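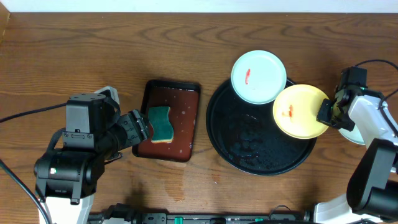
**Wipe-down and trays check, back table at Brulero**
Tuesday, December 19, 2023. Filled in by Duyên Phan

I do this one at the end of lunch, before anyone sets up for dinner. Tick, cross or "sort of", and then I ramble next to it. If you only have a minute, read the crosses!

### Table

- [x] **Top stable, no wobble.** Leaned on all four corners with my full weight. Solid as ever.
- [ ] **Top dry.** Nope. There's a faint damp patch on the wood by the rectangular tray. Please run a dry cloth over it before you go, and lift the tray when you do it, don't just go round it. I love that reddish grain and I'd hate to see a white ring in it.
- [x] **No splinters or lifted grain.** Ran my palm both ways, all smooth.
- [x] **Wall behind the table wiped.** Done this morning (thank you, whoever that was).

### Trays

- [ ] **Rectangular tray emptied and dried.** Still has little drops and smudges in it, and the sponge is sitting there too. I don't mind it being the sponge's parking spot during washing up, but at close the tray gets dried and goes back on the shelf.
- [ ] **Big round black tray dried.** Speckled with water all over. These look fine from across the room and then somebody carries glasses on one and whoosh, off they slide. Towel it, rim included, then feel it with your fingers.
- [x] **Rims free of chips.** Went round both with a fingertip. Nothing sharp.

### Sponge

- [x] **Right sponge at the right station.** Green scrubber, yellow underneath, that's the dish one. Floor sponges stay under the sink, please and thank you.
- [ ] **Sponge rinsed, squeezed and stood on edge.** Lying flat in the tray with the green side up. It's also getting a bit wavy and pinched in shape, so I'd say it has a couple of shifts left in it at most. Spares are in the Astetti box, second shelf.

### Plates

- [ ] **No food left on plates.** Two misses. The yellow one has a red-orange smudge and the mint one resting on the tray rim has a small smear of the same color. My money's on the chili sauce from lunch, which sticks like paint if you leave it. Back in warm soapy water, green side, quick circles, rinse.
- [ ] **Plates stacked flat, nothing hanging over a rim.** One mint plate is half on the tray rim and half off it, with the yellow one tipped up at an angle over it and another mint one peeking out behind. One bump with an elbow and I'm sweeping! Biggest on the bottom, all flat, or use the rack.
- [x] **No cracks.** Held each one up to the window. All good.

### Score and follow-up

Passed the wood, the wall and the rims, so it's mostly a drying problem today. I'd call it a 2 on our scale, which means fix it before dinner and no need to phone Doãn.

To do:

1. Rewash the two marked plates.
2. Dry both trays and the tabletop.
3. Swap the sponge by the weekend.
4. Order more towels from Brarnura. The thick ones, the thin ones just push the water around.

I'll come by again before the first table sits down. Leave me a note on the clipboard if you run out of towels before then.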